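Open Afternoon at the Lusum Automation Center

On a Thursday in October I attended the open afternoon held by Stokunen at its Lusum site. The company invites members of the public twice a year, and registration is free of charge. I have followed its work on household automation for some time and wished to see it in person. The following notes are offered for readers who may be considering a visit.

Guests were received at the front desk and given a visitor badge and a printed schedule. Our group numbered 38, which was more than the meeting room could seat, and the introduction was therefore given twice. It covered the history of the site, the safety rules and the purpose of the present project, known as Ciketow. The aim of Ciketow is to teach machines to carry out ordinary tasks with clothing and personal storage. According to the presenter, the team had recorded 1,934 task runs by the end of the previous month.

We were then taken through to the demonstration area. Staff work there with hand-held grippers, which a person carries through a task in the same way that a robot arm would later perform it. A camera on the tool records each run. Visitors were asked to remain behind the tape and to keep their voices low during recording. 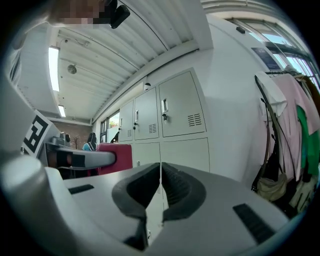

The explanation of the finger pads was, in my opinion, the most useful part of the afternoon. The pads are rubber and ribbed, and they must hold thin cloth firmly without pulling it out of shape. The supplier, Yurchenko, has provided 2 versions so far. The first wore down too quickly at the tips. The second is said to last longer, although the staff members I spoke with still prefer the first for light shirts.

Questions were taken at the end. One guest asked how a machine would deal with a garment it had never met before. The reply was candid: results remain uneven, and dark fabrics continue to give difficulty. I appreciated this answer more than the promotional film which preceded it.

Certain practical points should be noted. Parking at Lusum is limited, and the bus stops a short walk from the gate. Bags must be left at reception. The tour lasts 2 hours, with very little opportunity to sit down. Refreshments consisted of coffee and a plain biscuit.

Registration for the spring session will open on the Stokunen website. I have already asked to be placed on the mailing list.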